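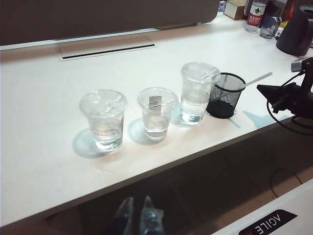 Figure 3. Plastic cups of water covered with clear film, standing on a desk next to a mesh pen holder.

3.2 Evaporation loss from covered and uncovered vessels

Indoor humidity models for office buildings usually treat occupants, plants and kitchen areas as the main moisture sources. Open drinking vessels are either left out or folded into a general allowance per person. The allowance used in the Medlow model was set for meeting rooms and has not been checked against open-plan floors, where cups may stand on desks for most of a working day. This section reports the loss rates measured for small vessels and the effect of a simple film cover on those rates.

Evaporation from a still water surface depends on the exposed area, the difference in vapor pressure between the surface and the room air, and the air speed just above the rim. In a partly filled cup the wall shelters the surface, and the layer of moist air below the rim slows the loss further. Sheehan and Corrigan describe this as the freeboard effect. Their form of the equation is used here without change, except that the air speed term is taken at desk height and not at the ceiling diffuser.

Vessels were filled with tap water left to reach room temperature and weighed on a bench balance before and after each exposure period. Each period lasted 270 minutes. A blank vessel holding a sealed metal weight was carried through the same steps to check for drift in the balance. Readings were rejected if the blank had changed by more than the stated resolution of the instrument. In all, 1,170 readings were kept for the uncovered condition and 1,995 for the covered condition. The larger number in the second group reflects the longer run needed to resolve small changes in mass.

Covers were cut from household cling film and pressed down over the rim by hand (Figure 3). No adhesive or elastic band was used. Film was replaced at the start of every period, as creases formed during removal tend to leave small gaps when the same sheet is used again. The outside of each vessel was wiped dry before weighing.

Air temperature and relative humidity were logged at two positions on each floor, one near the window line and one near the core. The Bramwell building is supplied by a constant-volume system with fixed outdoor air, so air speed at the desks changed little over the working day. The Nirer building has variable supply, and periods in which the fan speed changed by more than one step were analyzed separately.

For uncovered vessels, the measured loss followed the freeboard equation closely at low air speed. The fit was poorer near the window line in the Nirer building, where the equation gave values that were too low. Corrigan (personal communication) suggests that downward drafts from cold glazing disturb the moist layer inside the cup, and the winter readings are consistent with this. Adding a draft term improved the fit at window positions but made no useful difference elsewhere, and it was dropped from the final model.

For covered vessels, the loss was close to the resolution of the balance in most periods. A group of 9 readings showed clearly higher values. Laboratory notes recorded a lifted edge in all of them, and they were kept in the data set because imperfect covers are to be expected in ordinary use. The spread of the covered results is therefore wider than would be obtained with a sealed lid.

The contribution of uncovered vessels to the total moisture load was small in both buildings compared with that of the occupants. It was largest in the early evening, when most staff had left but partly filled cups remained on the desks. At those hours the Medlow allowance, which falls to zero with occupancy, underestimates the source. A fixed term per workstation is proposed in Section 4, with separate values for the core and window zones.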